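Planning and Costing a Second Two-Arm Workcell
Project report, Equipment Planning Group. Prepared by Florence Ouellet

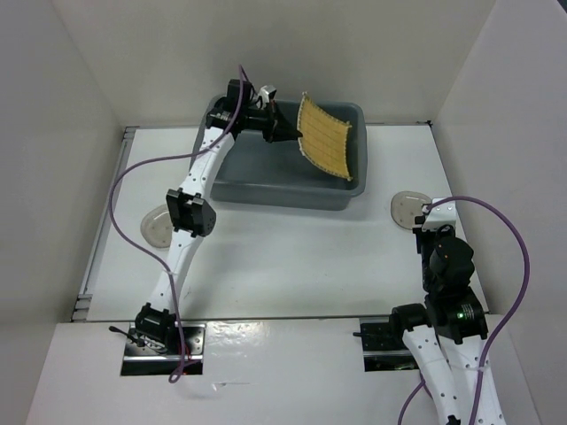

The purpose of this project was to decide whether the department should purchase a second two-arm workcell in the coming year, and to set out what such a purchase would cost in practice. Work began in September with a review of the existing cell and of the orders placed for it.

The review found that the price of the arms had been well recorded, but that smaller items had not. Cables, grippers, mounting plates and table pads were bought separately and charged to several budgets. Handling tasks with cloth and mesh also require bins and sample materials, and these were left out of the original plan altogether. Once all such orders were traced, they came to £361.

Quotations for replacement parts were requested from Cuadros and Memamham. Cuadros offered the full list for £341, with delivery in 25 working days. Memamham was slightly dearer but held most parts in stock. A third supplier, Parley, did not reply before the closing date and has been excluded from the comparison.

Three matters should be settled before any order is placed:
Bench space - the second cell needs its own walls and a front ledge that can be cut to take the arm bases.
Spares - the group advises holding 4 spare motors, shared between both cells.
Staff time - assembly should be entered as a cost in its own right.

The group recommends that the parts order go to Cuadros and that the arms be bought in the following budget period. The Florkness room remains the preferred location, subject to an electrical survey. A revised cost sheet will be submitted with the final version of this report.

Sunday, December 24, 2023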